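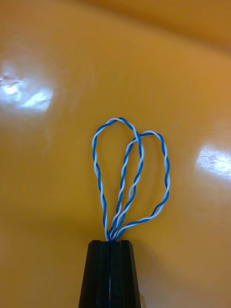

4.2 Color, shine and what they do to a sorting surface

I came into this part of the study convinced that color would be the whole story. I had spent a good chunk of June reading about contrast, and my notes from that month are basically one long argument with myself over whether gray beats green as a background for small electrical parts. Then we started watching people sort wires at the Ploseck repair room, and within a morning or two I had crossed most of that out (Dela Acheampong kept the page and has threatened to frame it).

A quick reminder of the setup. We had 308 sorting sessions in total, each one lasting 20 minutes, spread over four surfaces: matte gray, matte green, glossy white and glossy orange. The people doing the sorting were regulars at the repair room, and they worked through mixed tubs of short wires the way they always do, by feel as much as by eye. We asked them to talk while they worked, and boy, did they talk. I transcribed a lot of it myself, so if the quotes lean toward complaints about lighting, that's partly because those were the ones I could hear over the radio.

The orange surface was the one I expected people to hate. It's loud! It's a warm, slightly mustardy orange, there's no pattern or printing on it to give your eye a resting place, and it takes a shine like a car hood. As it went, the color itself got very few complaints. White insulation stands out on it beautifully, and several people told us that they could pick out the white bits from across the room. Botond Nyitrai, who had been sorting on matte gray for years, asked if he could keep the orange one when we were done, and we let him.

The shine is a different matter. Figure 4 shows the problem better than I can put it into words: there are two patches of glare, a big blotchy one toward the left and a smaller one over on the right, and apart from the white parts of the wires they're the brightest things on the surface. So the feature that makes white wire easy to find on orange (it's bright and the background isn't) is shared by the reflections. A short white piece lying inside one of those patches has lost its advantage completely. We heard "oh, there was one in the light" so often that it became a code in our scheme, LIGHT, and I'm a little embarrassed to say it's the code I'm proudest of.

Poul Lauritsen, who read an early draft, asked why people didn't simply move their heads. They did! We have plenty of leaning in the session notes, and some very creative crouching. The trouble is that glare moves with you, so leaning uncovers one bit of the surface and washes out another. On the flatter surfaces people learned where the bad spots were and pushed the wires away from them. Where a surface curved up at the back, that was harder to do, and our sorters described the highlights there as "smeary" or "wandering." I don't want to lean too hard on those words, as we never measured curvature properly, but they came up independently and I believe them.

Now for the part that surprised me most. Missed pieces on glossy orange were hardly ever missed for good. Ákos Katona went back through the session sheets and found that most of them were picked up in a second pass, once the person had stood up or turned a lamp. On matte gray, a missed piece tended to be a dark one and tended to stay missed until somebody swept up. If I were choosing a surface for a room where people sort once and walk away, I'd still go matte. For a place like Ploseck, where people hover and chat and come back to the same heap, I'd happily live with the shine.

We did try softening the light. The Liltum lamp we used has a diffuser that clips on, and with it fitted the LIGHT code dropped off sharply in the sessions on both glossy surfaces. It also made everyone grumble that the wires looked dull, and Garba Olaniyan took it off twice while I was getting coffee. I've kept those two sessions in the dataset and marked them in the appendix.

One more thing about counting, as a reviewer raised it. The tubs were weighed and topped up to a standard load of nearly 1,000 pieces, so a session's misses should be read as a share of the tub. The first 60 sessions used an older weighing method, and I've kept them out of the comparison in Section 4.3, where we get into sorting by insulation color and what happens with striped wire.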